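How to Pack a Tablecloth (or Any Big Soft Cloth) in a Cardboard Box

Table linens are my favorite thing to mail. They weigh next to nothing, they can't shatter, and a good one opened on the other end is such a treat! All you need is a cardboard box, a roll of tape and a clear surface to work on. 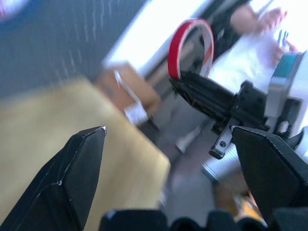 What to gather

- One clean, fully dry cloth. Mine are mostly cotton, in soft colors, pale yellow being the one I can never resist.
- A cardboard box a little bigger than the folded cloth. A used box is fine if the corners are still stiff.
- A roll of packing tape. Bright colors are fun and easy to find again on a messy table.
- Tissue paper, two sheets at least.
- A plastic bag large enough to hold the folded bundle.
- A marker and a blank label.

Step 1: Get the box ready

If you're using an old box, peel off or fully cover any labels from its last trip. Check all the sides, and the bottom too. I once sent a runner to my sister and it came straight back to me, thanks to a bar code I had missed near one corner.

Fold in the bottom flaps, short ones first, and run one long strip of tape down the seam. Let the ends come a few inches up each side. Add a second strip across the middle if the cardboard feels soft. Press the tape down with the side of your fist - it sticks so much better when you lean on it.

Step 2: Shake and smooth

Take the cloth by two corners and give it a good shake. Lay it out flat and smooth it from the center toward the edges with your palms. You don't have to iron it (I almost never do), but any crease you leave in now will be sharper by the time it arrives.

Step 3: Fold in thirds

Folding in half and in half again puts one hard crease right down the center of the cloth, where everyone will see it. Thirds look much nicer. Bring one long side in, then the other over it, so you have a long strip. Lay a sheet of tissue along the strip, crumpled a bit. Now fold the strip in thirds from the short ends, tucking your second sheet of tissue into the last fold.

If the cloth is really large, roll the strip instead. I did this with the big Dimthorpe cloth, the one that covers the table with both leaves in, and it came out of the box ready to use!

Step 4: Bag it

Slide the bundle into the plastic bag and press the air out gently. Fold the open end under. I don't seal mine, but if the parcel will be sitting on a porch in March rain, a little tape over the fold is a good idea.

Step 5: Fill the box

Set the bundle in flat. It should touch the sides without being squashed. Got a gap at the top? Scrunched paper is great, and so are a couple of cotton napkins if you're feeling generous.

Step 6: Close it up

Fold the flaps down and hold them together with one hand while you start the tape with the other. Begin partway down one side, pull the strip right across the seam, and finish partway down the far side. Before you put the roll away, fold the end of the tape under to make a little tab. You'll thank yourself next time.

Write the address on the label, stick it on the largest face and keep it clear of the seam. Then pick the box up and tip it from side to side. If you feel anything slide, open it and add more paper.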